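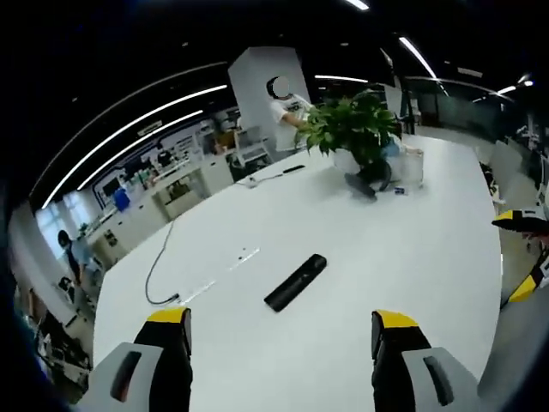

Suominen is holding an open day at its Skundalon workshop on Wednesday, December 7, 2022, and we would love to have five people who have never worked with robots come and try the hand-held grippers with us. You'll stand at the big white table — the one with the potted plant on it — and practice reaching for everyday things, with plenty of time to chat and ask whatever you like.

Wear comfortable shoes, and bring a friend if you're shy! To sign up, call the front desk, extension 2213.
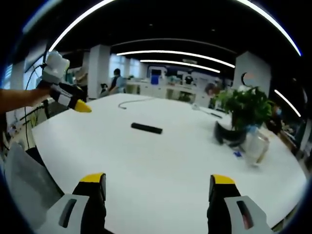 WHAT YOU GET

Lunch, bus fare from Grenovau, and our warmest thanks.

Comments
— Can my teenager come along?
— Signed up, see you there!

Related
Stoltitz open day: October notes
Workshop helper wanted

Home | Jobs | Visit | Contact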